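Dundargate Student Robotics Club Teaches a Machine to Peel a Sticker, One Wrist at a Time
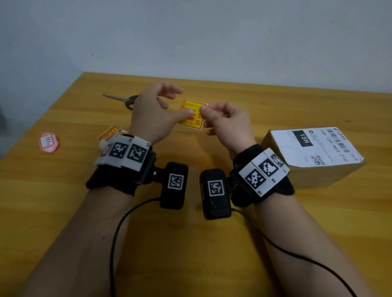 Sticker work at the club's table, with tracking markers and a camera module on each wrist.

DUNDARGATE, November. The Dundargate Student Robotics Club today announced the Runotow Project, a student-run effort to teach a two-armed robot the small household jobs that people do while thinking about lunch. The club has recorded 1,127 short demonstrations so far. Of these, 354 involve stickers, a figure the club reports with some pride and very sore fingertips.

Runotow began last spring, after the club's entry in a regional contest spent its full five minutes trying to lift the corner of a label. The robot placed last. The judges' written comments praised its patience.

Members decided that the robot needed better teachers and, after a short search of the building, appointed themselves. Each demonstrator straps on a pair of wrist units, sits down at the table and does one task from start to finish. The units carry printed square markers, which let the club's software work out where each wrist is and how it is turned, along with cameras that watch the fingers up close. The recordings are then used to train Prernex, the control program the students have been writing since the contest and rewriting since shortly after that.

The task list was drawn up at a Sunday meeting that ran long. It includes peeling and placing stickers, opening cardboard boxes, folding paper, threading a shoelace and putting the cap back on a pen. Untangling headphones was proposed and voted down on humanitarian grounds.

Stickers have turned out to be the club's favorite problem and its worst one. They bend, they curl, and they attach themselves to whichever finger was supposed to be letting go. Several members have reported finding project materials on their sleeves in math class. All failed attempts are kept and labeled as failures, and the club believes it now owns the largest collection of these in the county. There have been no rival claims.

In its latest trials, Prernex completed the peel in nearly 200 attempts. The club has chosen to release this number before releasing the number of attempts made in total, which will appear in the spring report.

The project is supported by the Lefèvre Fund for Student Engineering, which paid for the wrist units and asked in return for a one-page summary. The summary is currently nine pages.

The club will hold an open lab later this term, starting at 4 p.m., when visitors may try on the wrist units and record a demonstration of their own. No experience is needed. Visitors with long fingernails are especially welcome and may be asked to stay late.

New members are accepted all year. Inquiries may be left at the Dundargate front office, in the tray marked Robotics.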